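Jodstead 社区厨房课程秋季班开放报名

9月27日，星期四，Ukport

大家好，我是 Jozefína Jurčo，Jodstead 的创办人。按惯例新闻稿应该请别人来写，语气要庄重一点，可是我试着改了两稿，读起来都像保险合同，最后还是决定自己动手。所以各位编辑朋友，下面的内容可以随便摘、随便删，名字别写错就行（Jurčo，c 上面有个小勾，拜托了）。

先说正事：我们的秋季班今天开始接受报名，课程名字叫 Vendula，取自我外婆那本手抄菜谱的封面。那本菜谱一共收了147道菜，有的只有半页，有的写着“盐适量，问你姑妈”。姑妈早就不在了，盐到底放多少，只能我们自己一锅一锅地试。试了两年多，现在总算有了一套敢拿出来教人的版本！

课程一共六周，每周一次，晚上上课，地点在 Ukport 老码头旁边的 Machala 楼，二楼，楼梯有点陡，推婴儿车来的朋友请走后院那个门，按铃我们会下来帮忙抬。每班人不多，灶台就那么几个，大家挤一挤反而热闹。

教什么呢？第一周是汤，从最普通的土豆汤开始，因为我发现很多人（包括我自己的弟弟）以为土豆汤就是把土豆煮烂。第二周是面团，会弄得到处都是面粉，请穿旧衣服来。第三周腌菜，第四周炖肉和炖豆子，不吃肉的朋友完全不用担心，豆子那一锅我私心觉得更好吃。第五周做甜的，李子团子、罂粟籽卷，还有一种外婆叫“懒人蛋糕”的东西，一点都不懒，要揉四十分钟。最后一周大家自己点菜、自己做，做完坐下来一起吃，家里人也可以来。

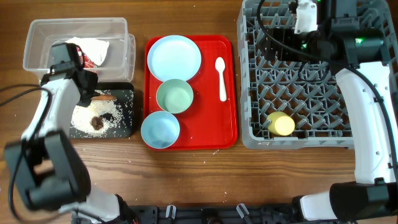
今年我们请到了两位主讲老师。Oldřich Šimek 在餐馆后厨干了大半辈子，刀工好得吓人，脾气倒是很好，你切得再难看他也只会说“嗯，有个性”。Arif Krishnan 负责腌菜和豆类，他去年二月第一次来我们这里，本来是学员，结果下课以后留下来给大家讲他家做酸辣芒果的办法，讲到楼下都关灯了。我当场就问他愿不愿意来教课，他说要回家想一想，第二天早上就打电话来了。

我请 Arif 为这篇稿子说两句，他想了很久，原话是这样的：“我最喜欢的是大家等锅开的那段时间。什么都聊，聊房租，聊小孩，聊怎么去掉手上的洋葱味。菜谱回家自己也能看，聊天可得来了才有。”

再说说钱的事，大家肯定关心。去年社区募捐一共收到3966欧元，全部用在了今年的食材补贴上，所以学费跟去年一样，没有涨。学生、退休的朋友和正在找工作的朋友可以申请减免，写封邮件讲一下就好，不用附证明，我们信你。要是付了钱又来不了，开课前一周告诉我们，全额退，之后的话我们帮你把名额转给候补的人，转得出去也一样退。

有几件小事顺便提醒一下。围裙我们有，但是洗得有点缩水，个子高的最好自带。对坚果或者麸质过敏的，请在报名表上写清楚，Oldřich 会提前调整配料。带个有盖的盒子来，每次都有剩菜可以带走，去年有位学员用保温杯装炖豆子，装是装进去了，倒出来花了一个晚上。

另外，负责菜谱整理的 Ľudovít Beneš 让我一定写上：学员会拿到一本小册子，中文、英文和斯洛伐克文对照。他花了一整个夏天跟外婆的字迹较劲，有一个词到现在还没认出来，可能是“葛缕子”，也可能是“邻居”。哪位眼力好的来看看，认出来的请吃懒人蛋糕。

报名可以在 Jodstead 的网站上填表，也可以直接到 Machala 楼下的信箱投纸质表格，字写大一点。名额满了会转到候补名单，候补的朋友我们会逐个打电话，不会让你白等。

媒体朋友如果想来旁听或者采访，请联系 Rami Najjar，他管对外联络，白天都能找到他，中午那会儿除外，他在吃饭。想拍照请提前说一声，我们好先问过学员的意思。

Jozefína Jurčo
Jodstead，Ukport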